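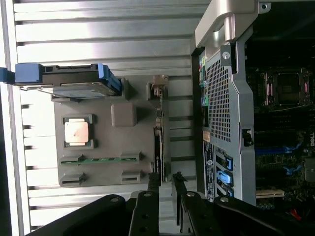 Monday was fixture day! I've been putting off redoing the locating setup on the teardown cell since July, and I finally cleared an evening, put the kettle on and got stuck in. If you're new around here: I look after one arm at a small repair shop in Neltstead, and the job we keep teaching it is moving parts between an old desktop tower and a printed tray. Memory, processor, hard drive, expansion card. Out of the case, into the tray, and back again if we're feeling brave.

I love this cell. It's the fussiest thing I've ever worked on and I look forward to it all week.

So, the problem. For a while now the arm had been picking from the tray beautifully and then going slightly wrong over the case. A memory module would come down a hair to one side of its slot and sit on top of the latch instead of between the latches. Very annoying, because from across the room it looks fine. My first thought was the gripper (it's always my first thought, I have a grudge), so I pulled the finger screws one at a time, cleaned the threads, put a dab of medium threadlocker on each and ran them back in. The left finger did have one loose screw, so I felt very clever for an evening. Then I ran the job again and got exactly the same miss.

The real culprit was the tray. I'd been treating the tray and the tower as if they were one object, taught together, and they aren't. They both sit on the slatted aluminum table, and the slats are lovely for clamping but they let things creep. Every time somebody leaned over to swap a drive, the tray shuffled a tiny bit along the slats. We'd nudge it back by eye, the picks would come good again, and we'd have thrown off everything on the other side.

What I did about it:

I gave the tray and the tower a frame each. The tray frame has its zero on the back left corner. The tower frame has its zero on a spot on the chassis sheet metal near the rear ports. If one gets bumped I touch up that one and leave the other alone. I should have done this on the first day, and the Vadarov manual even says so in a little gray box I have scrolled past more times than I'd like to admit.

I made stops. Two short lengths of angle, bolted down through T-nuts, so the tray slides into a corner and stays there. Same idea for the tower, only with longer bolts. I put a strip of thin rubber on the tower stops because bare aluminum on painted steel makes a noise I can't live with.

I re-taught the touch points slowly. 4 for each frame, with the speed turned right down, approaching from the same direction every time so whatever slack is in the joints gets taken up the same way. This took most of the evening and I enjoyed every minute of it. There's something so satisfying about jogging down in tiny steps with a feeler gauge under the pointer and watching it just barely drag.

Then the seating moves, one part at a time, starting with the ones that have been behaving.
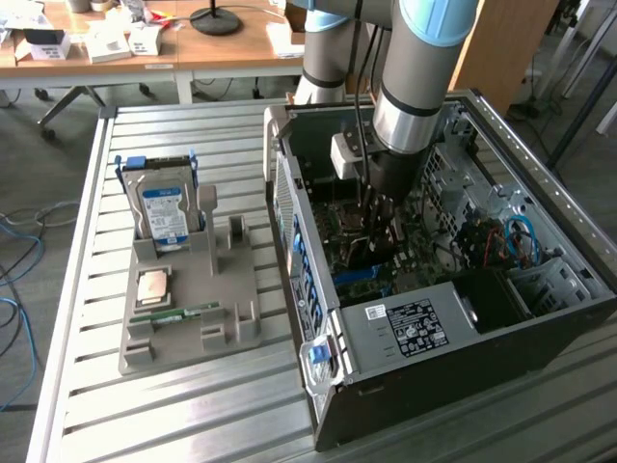
Photo: Neltstead bench camera / own work

A word about reaching into a tower, because I get asked about this one a lot. With the case on its side it feels like you have acres of room, and then you bring a wrist down in there and suddenly you have none. The drive cage is on one side, the power supply is on another, and there are wires. My rule now is that every move into the case starts from a point well above the rim, goes straight down, does its business and goes straight back up. No diagonals! I used to cut corners to save time and all I saved was a second or two per part, and I paid for it with a bent latch and a very long sulk.

The cables on the arm got some attention too. They run down alongside to the gripper end, and they'd slowly worked themselves tighter than I like. I let out a bit of slack near the wrist, swung the last joint to both ends of its travel, and re-tied everything with the soft hook and loop kind. Please don't use zip ties pulled down hard on a moving cable. I have a drawer of dead cables that will tell you the same.

I also changed the grip force on the processor. The Genside controller lets you store a force for each part, and I had been running the processor and the drive on the same number out of pure laziness. The drive in its caddy can take a firm hold, and the plastic rather likes it. The processor wants a light one, and it wants the fingers square to the edges before they close. I slowed the close right down and added a short pause before the lift. It looks a bit dainty now. I think it's wonderful.

Then the soak test. I set up 200 memory moves, tray to case and back, and sat there with a sandwich. It ran through with 2 misses, both at the tray end, and both down to a slot bracket with a bit of stringy plastic left inside from printing. A minute with a small file took care of that. The next run was 300 with no misses, and I may have done a small lap of the bench.

Still on the list:

Reprint the tray with a little more lead-in on the memory brackets. Garcia filament this time, the matte gray, as the last roll was a pleasure to print with.

Work out a better hold for the expansion card. It's tall and thin and it wobbles on the way over, and I don't trust it yet.

Write the touch-up steps on a card and tape it to the controller, so I'm not the only one who can do it.

Tidy the floor. Yes, I know.

If you run something similar on a slatted table, I'd love to hear how you keep your fixtures put. Dowels are tempting me, but I keep rearranging things and I'm not ready to drill anything. Comments are open, and I read them all with my coffee.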